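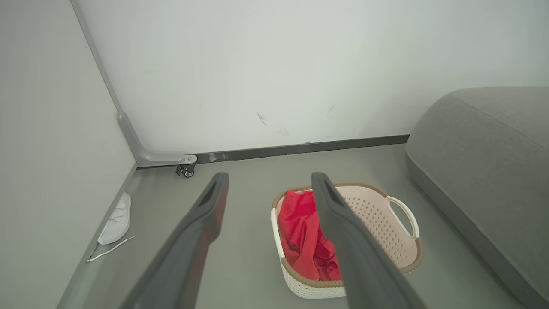
The basket, cream with a brown rim

Does washing clothes in cold water really get them clean?

Posted by Uratau

My electric bill for July was 501 dollars and the power company's leaflet says to switch to cold washes. So does the detergent bottle, which makes me suspicious, as the people who sell detergent would be happy if I needed twice as much of it. I have washed everything on warm for 15 years. Has anyone checked whether cold gets sweat and cooking smells out, or do we all just repeat it? Top loader, hard water, two teenagers.

Min
Yes it works, everybody does it now. Just use cold. Your colors will last longer too.

Goltgate
I wouldn't take "everybody does it" as proof of anything. I ran my own loads both ways for a couple of months and came away half convinced.

Ordinary shirts and jeans: no difference I could see or smell. Red things: cold, always, and on their own the first few times, whatever the label promises.

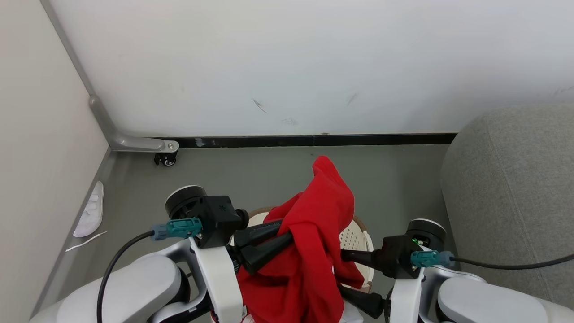

Red goes in separately

Greasy stuff is where I stopped believing the leaflet. Kitchen towels and pillowcases came out of cold looking fine and smelled stale again by the next evening. I put those back on warm. Your tap matters as well – mine in January is so cold that powder sits in clumps at the bottom of the drum, so I use liquid in winter.

As for the bill, do the math before you change anything. Heating water for a few loads a week won't get you to 501 dollars. I'd look at the air conditioner and the dryer first. I cut the dryer down to 8 loads a month and that was the only change I noticed on paper.
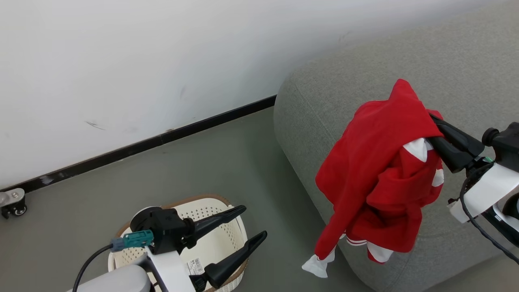

Etornam Boateng
Agree with most of that, but I don't trust the smell test, you get used to your own house. Ask somebody who doesn't live there.

Two things to try before you blame the temperature. Fill the drum less, since a top loader packed to the rim just pushes the clothes around in a lump. And measure the detergent with hard water in mind – the line on the cap is a guess by someone who has never seen your pipes. Heavy jackets with a hood I turn inside out and zip up if they have a zipper. Might be superstition.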